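June, 7:40 a.m.

Paper cups again. Started on the second carton from Bellis, 1,000 to the carton, white, no print. The first carton is down to 46, and most of those have soft rims from being pulled out of the sleeve too fast. Annick Arsenault wants the crushed ones kept apart from the rest, so they went in a bag under the sink.

The holder has a round flat base and wire arms. Cups go into the ring upright, and they nest. A nested pair sits slightly proud of a single cup and comes out less cleanly. I noted the same thing last week with the Trekley cups, which have a steeper wall and bind sooner.

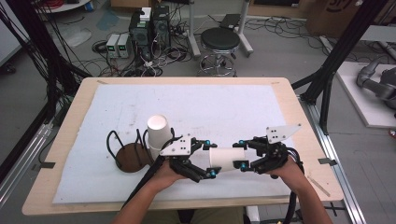 One cup on its side between the grippers, two nested in the holder.

The foam board is due for replacement. Gray scuffs in the upper section, and the tape at the sides has been redone twice. New sheets are on order from Evthorpe. Until they arrive I will wipe the old one with a damp cloth and leave the tape alone.

Running total at lunch was 418 cups handled since the start of the month. Target is 2,000. Jocelyn Bouchard asked whether the flattened ones count. I said they do if they reached the ring.

To do: order sleeves, move the stool back to the other desk, find the short roll of gray tape. Stopped at 4:15 p.m. with the holder full.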